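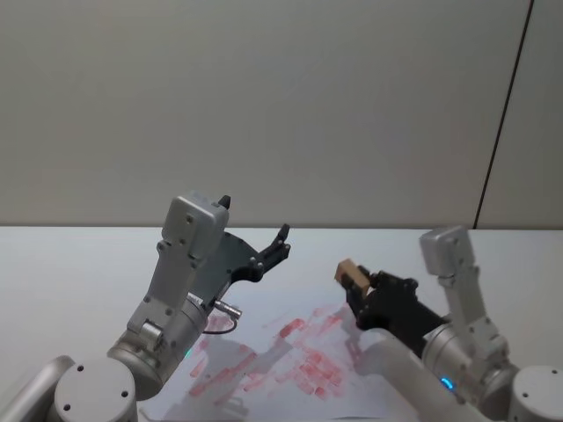
Chapter 8
Blocks and What We Claim for Them

Few objects in the classroom have had as much credit heaped on them as the small wooden block. It has been said to teach counting, patience, sharing, geometry and, in one catalog I keep in my desk, "leadership." A student teacher who reads all this in June may well walk into her first room in the fall expecting a great deal from a box of tan wood.

This chapter asks what the evidence will bear. The answer is less than the catalogs promise, though more than I expected when I started.

Take the Stasdale survey, which is still quoted in training courses. Urho Mustonen collected 1,091 short reports from teachers who had added blocks to their rooms, and most of them said the children had improved. Improved at what? The form didn't ask. Nor did it ask how the same children would have done with a pile of cardboard boxes, or with six more months of growing up. Mustonen himself was careful on this point – his readers were not.

Hélène Desjardins tried something narrower at Vidness. She watched 400 play sessions and wrote down only what hands did: picking up, turning, setting down, letting go. She left out any guess about what a child was thinking. Her notes are dull to read and I trust them more than anything else in this chapter.

We will start where she did, with grasp and release. Picking up a block gets most of the attention, but setting one down without knocking its neighbor is a separate skill and deserves its own page. Section 8.1 covers the grip, section 8.2 the release, and section 8.3 stacking. Claims about character are held until the end, where they can be read with a pencil in hand.

Before you go on, write down one thing you believe blocks teach, and what you would have to see to change your mind.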